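Is the Horov two-arm kit worth keeping past the trial, or should we go with one arm?

laundrydaymaker

Hi everybody, long post coming, so get yourself a coffee! We have the Horov tabletop kit on trial from Prollberg, the one with two arms, two black grippers and the dark surround that goes behind the table. I help run evening classes for adults who want to learn a bit of automation without going back to school for it, and I wanted tasks that feel like home. So we've been working on a laundry corner: a white plastic basket, a toy iron, a box of dryer sheets, and a kettle for later on.

The arms themselves I like a lot. They're smooth, they're quieter than I was afraid of, and the setup guide is friendly enough that I got through it in one long evening (with a break to walk the dog). My trouble is the basket. Picking something up off a bare table is one thing, but reaching down between plastic walls with holes in them and coming away with one flat thing, when there's another red thing lying right next to it, is a good deal harder.

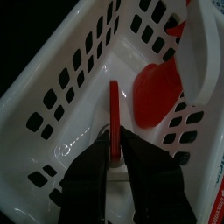 The kit comes with narrow fingertips, and Prollberg also sells a softer, wider set for $355. I can't tell whether those would help or whether they'd just be wider and bump into everything. Prollberg wants $957 to keep the second arm once the trial is over, and for a program our size that is a real decision. I also have the Yoon software installed next to the one Horov supplies, and people in the class seem to be split on which is easier.

So, two things really. Would you buy the soft tips? And for teaching beginners, would you pay for the second arm or start with one and add the other next year?

patientgrip

Welcome! I've had the same kit at home for a while now and I'm fond of it, warts and all. I would hold off on the soft tips. I bought them, and they are lovely on bags and cloth and anything that squashes, but inside a basket I kept brushing the wall before I got to the thing I wanted. The narrow ones go into tight spots much better. What helped me most was slowing the approach way down and coming in from straight overhead, then turning the wrist at the last moment so the fingers closed on the thin side of whatever it was. It takes some patience, but your class will get the feel of it.

On the second arm I'd say yes, if you can find the money. You don't need it for picking things up, but the moment you want one hand to steady a basket while the other one digs around in it, you'll miss it terribly. Do check the cables first, by the way. Mine came routed so that the left one tugged whenever the arm stretched across the table, and I had to redo both sides. Prollberg's support told me how over the phone and they were very nice about it.

Could you tell us how far apart your mounting blocks are, and whether you've tried working over the basket from the side?
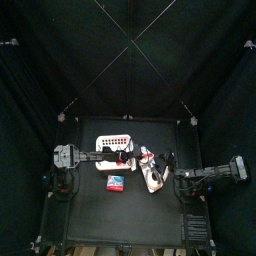 Dumton, 2022-08-21

laundrydaymaker again, with an update. Thank you, that was so helpful! I measured, and from the edge of the table to the near wall of the basket I had about 13 inches, so I've been shifting the basket around to find where the left arm can come across it comfortably. The slow approach was a big improvement. I had the speed up where the guide suggests, and I think whoever wrote the guide was picturing a block on a flat table and no basket at all.

I also went over the cables like you said. They hang down at the sides of the table and I've left more slack on the left.

Next I'd like to get the iron going in the same lesson, with the dryer sheets in front of the basket and the kettle up on its little wooden platform over on the right. Does anyone have opinions on handles? I'm wondering if the narrow tips will hold a kettle handle without twisting. 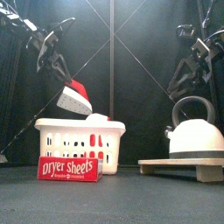

oldgearbox

Don't fill the kettle. Keep it empty, and grip the handle right at the top of the arch or it'll swing on you.

I'm going to disagree a little with the answer before mine. For beginners I'd start with one arm. I taught a short course in June on a Horov, and with both arms live people spent half their time worrying about the one they weren't using. If you can get Prollberg to extend the trial, ask them, it costs nothing. They let me have extra time when I asked politely.

As for Yoon, it's good, and I use it myself, but the Horov software has the bigger stop button on the screen and that counts for something with new people. Skip the soft tips.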